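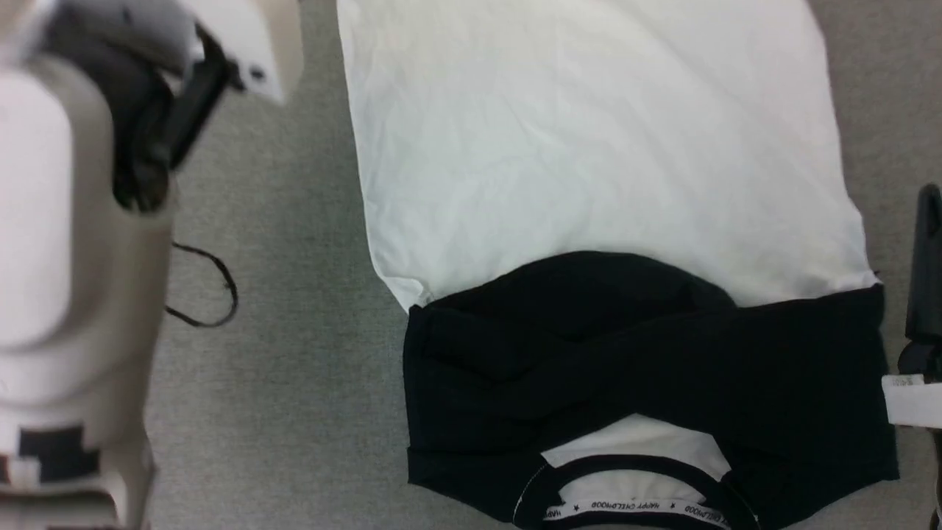 3. Setting up your series list

Okay, you've got Plinda installed and you've picked a folder for your library. Now for the part I like best, which is telling it what you read! I keep all my manga and light novels in mine, plus a couple of old fantasy serials, and this section walks through it the way I do it at home.

3.1 Adding a series by hand

1. Open the Library tab and click New Series.
2. Type the title the way it's printed on your edition. I use the English title for the main field and stick the original one under Other Names, one per line.
3. Choose a type: manga, light novel, web novel or one-shot. If you own both the manga and the novel of the same story (hi, me with Bindelgate), make two entries and link them afterward under Related.
4. Fill in Status in Country of Origin. You can pick Ongoing, Complete, Hiatus or Discontinued.
5. Put the number of volumes in the box next to it. For something still running, leave the box blank and let Plinda count from your shelf.
6. Click Save. The cover slot stays gray until you add one.

Note: Volumes and chapters are separate counters. Bindelgate is at 102 chapters on my list, and the first time I typed that into the volumes box my shelf page got very, very long. If you do the same, open the entry, fix the number and hit Rebuild Shelf.

3.2 Importing a list you already have

If you've been tracking your reading in a spreadsheet, please don't retype it all. I brought over 319 titles in one evening and most of that was me stopping to reread summaries.

1. Save your spreadsheet as CSV with the titles in the first column.
2. In Plinda, go to File, then Import List.
3. Match your columns to the Plinda fields. Anything you don't match gets dropped, so have a look at the notes column before you click past it.
4. Click Preview. Rows in yellow have a possible duplicate in your library.
5. For each yellow row pick Merge, Keep Both or Skip.
6. Click Import and leave the window open till the counter stops.

Caution: Merge keeps the newer rating and throws out the older one — there's no undo for this. Make a backup first (section 2.4).

Note: Spin-offs love to show up as duplicates. Solundale and its side story share nearly the whole title, and I always have to choose Keep Both for those.

3.3 Tracking where you are

1. Open a series and click the bookmark.
2. Enter the last chapter you finished. Half chapters are fine, so 94.5 works for those little extras at the back of a volume.
3. Set a reading status: Reading, On Hold, Dropped or Finished.
4. If you read the same series in 2 editions, click Add Edition and give each one its own bookmark. I have the Verschueren omnibus of Solundale and the older single volumes, and the chapter breaks don't line up at all!

Caution: Marking a series Finished clears its bookmark. For a reread, use Start Again, which keeps your old dates and opens a fresh bookmark beside them.

3.4 Hiding spoilers

Summaries can give away a lot, especially on long fantasy series where volume nine's blurb tells you who dies in volume eight. Go to Settings, then Display, and check Blur Summaries Past My Bookmark. You can still click a blurred one to read it. Tags aren't blurred in this version, so if you'd like those hidden too, uncheck Show Tags on the same page.

Next: 4. Covers and shelf views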